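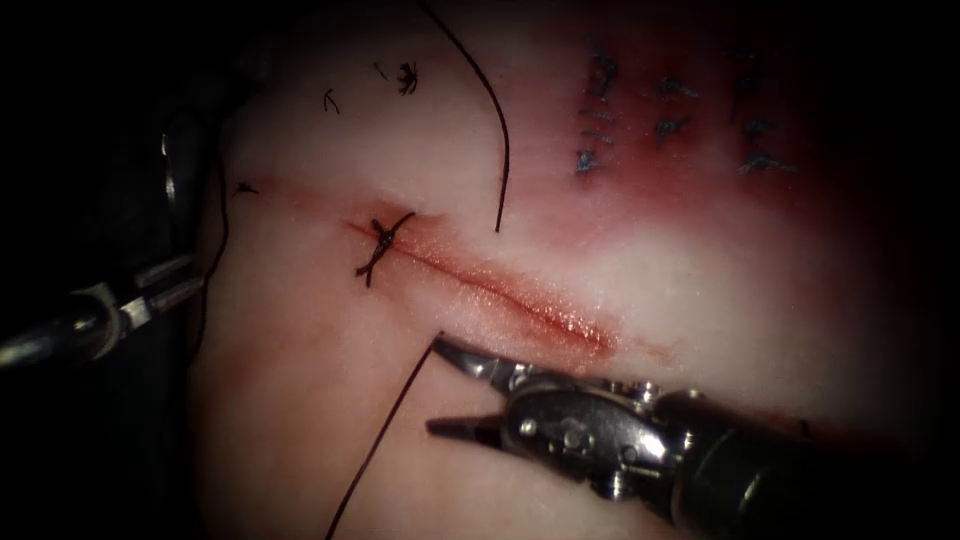
Thread conditioning, June

Picked up again at 9 in the morning. The question is still whether the braided stock from Nallow loses knot strength after soaking, or whether our last batch was just tied badly. Bijan tied everything today, same hand, same knot, so at least that part is settled.

Cut 100 lengths off the new spool. Threw out 17 for fuzz or flat spots near the core end. The outer winds were clean. Lena thinks the spool was stored on its side – I would like to see the box before we write to them.

Soak was plain saline, jars on the back shelf with the lids loose. Ten minutes draining on the rack before pulling. Last time we blotted with paper towel and it left lint in the clamps, so no towel.

Clamp faces on the Dresura tester are worn on the left side. Two samples slipped before they broke and I struck them from the sheet. Azadeh has the spare faces in her drawer and will fit them tomorrow. Zero drifted a little after lunch, reset it twice.

Breaks so far are mostly at the knot, a few at the clamp. Dry samples break with a snap. The soaked ones stretch first and then go, and the ends come out frayed. Numbers are in the shared sheet under "Nallow braid 2". I have not averaged anything yet.
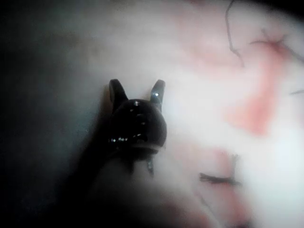
LEFT TO DO

– Finish the soaked set. Ehsan has the tester until 10, so after that.
– Repeat the dry set with the new clamp faces, otherwise the two are not comparable.
– Ask Hedvig whether the Chaimongkol monofilament is still on order. If it is, leave the end jar free for it.
– Relabel the jars. The marker comes off in saline. Use the pencil tags from the tin.
– Saline is down to 900 ml, make more before starting.

The sheet still says "wet" in some rows and "soaked" in others. Use "soaked".

2 comments · 0 shares
Trokley workshop notes | Contact | Back to top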